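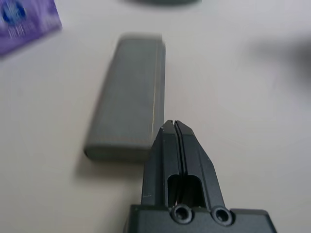 Titari and the Tide Clock - family tickets, worth it??

saltmarsh_mum
Has anyone been yet? Thinking of the Friday matinee at the Drummond, we've got a 4 year old and one who's nearly 8. Tickets are 49 each for the stalls which made me wince a bit. Mine know the books backwards but the little one has never sat through a proper play. Is there an interval? Is it loud?

ringroad
Went last week. Good. Loud in places. Interval after 50 mins or so, then a shorter second half. My two loved it, I thought the songs were a bit samey. Seven of them I think and I could hum one.

pockets
Row F, took a 6 yr old. Brilliant from start to finish, honest. The bit where the lighthouse unfolds, whole place gasped. Cried at the end (me not her).

saltmarsh_mum
Ooh no spoilers please! We've not told them about the lighthouse

pockets
Sorry!! It's in the trailer though

thirdbassoon
I'll be the grump then. It isn't the book. They've cut the whole of the ferry chapter, merged the two aunts into one, and Titari has a talking crab now. A crab. My daughter spent the entire first half whispering "that's not in it". If yours know the books backwards be warned.

ringroad
The crab was the best thing in it

thirdbassoon
The crab was there to sell crabs. Did you see the price of them in the foyer

ringroad
Yes and I bought one so

ninepennies
Bit in the middle on this. Books are quite slow, lots of sitting in boats thinking. You can't put that on a stage in front of 2000 kids with fizzy drinks. Something had to go. I'd have kept the ferry and lost the dance with the nets, which went on and on, but I get why they did it.

Merging the aunts though, no. The whole point is they don't speak to each other.

thirdbassoon
Thank you. The whole story hangs on it. How does she end up with half a map each if there's only one aunt

ninepennies
One aunt gives her half and the crab has the other half

saltmarsh_mum
STOP telling me the plot

ninepennies
oh god sorry

overcoat
To get back to the question. We took a just-turned 4 and she lasted till the interval then wanted to go home. Storm scene did it. There's a big drum and it goes properly dark, not for long but long enough. She was on my lap with her hands over her ears. Older one totally fine. If I did it again I'd leave the small one with gran and take the big one on his own.

Also booster cushions run out, get there early. They'd gone by quarter past and we had to fold up coats.

pockets
Disagree about leaving the small one, depends on the child surely. There was a toddler in front of us who danced in the aisle the whole way through. Ushers were lovely about it

overcoat
Well yes depends on the child. Mine's scared of the hand dryer

saltmarsh_mum
Mine is also scared of the hand dryer. Hmm.

ringroad
Is there a relaxed performance? Thought I saw one on the leaflet. Lights half up and they turn the sound down, you can go in and out

tenfoottall
Yes there's one in May, a morning one, starts at 10.30. We've booked it. Cheaper as well but you have to ring up, it doesn't show on the website for some reason. I was on hold for ages. When you get through ask for the side circle, you can nip out to the loos without climbing over everybody.

saltmarsh_mum
Oh that's really helpful, thank you. Didn't know that was a thing.

thirdbassoon
Does anyone know if it's the same company that did Flumex? Becuase that was actually good, and it had no merchandise at all that I remember.

ninepennies
Same director, different designer I think. Flumex was a much smaller show, we saw it in the studio at Tomby sat on benches. Five actors and a bedsheet. Different sort of thing altogether. I don't think you can compare them

thirdbassoon
I can and I will. The bedsheet was a better sea than that projection.

pockets
The projection was gorgeous!!

ringroad
Projection was fine from the front. Mate of mine was up in the gods and said you could see the joins, and half the lighthouse was behind a speaker. So don't go cheap on the seats if you're bothered about that

overcoat
Parking, before anyone asks. Multistorey behind the Drummond shuts one exit when there's a show on, took us 40 mins to get out. Use the one by the baths and walk.

saltmarsh_mum
Right. Have rung them. Got 4 for the relaxed one, side circle, all of us going incl gran. Eldest has been told there is a crab and is thrilled, so sorry thirdbassoon

thirdbassoon
I despair. Hope you have a nice time.

tenfoottall
See you there, we're the ones with the enormous pushchair

pockets
Take tissues for the last song

saltmarsh_mum
will do. how much are the crabs btw

ringroad
Don't ask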